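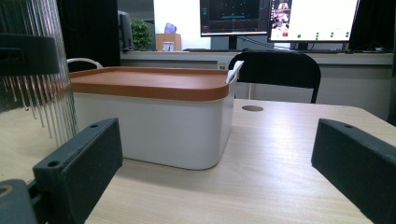 Kathleen Nic Giolla maintains that a storage box is beneath the dignity of a robotics club, and that by June we ought to be on to something with wheels. I put this to the others. We stayed with the box.

Our project is called Garka, for reasons lost in March, and it is meant to learn tidying from us. So far we have logged 194 goes, which has taught me chiefly that I'm bad at tidying. Handles are fine. Jars are a trial, and a jar on a lid is worse.
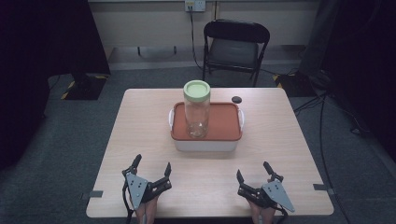
Caroline Muli left a comment under my last post asking whether it wouldn't be quicker to put the jar away by hand. It would, Caroline. We are aiming for 2,053 goes before the summer showing, so do come along and say it again in person. There will be biscuits, and I'm told the lid comes off next.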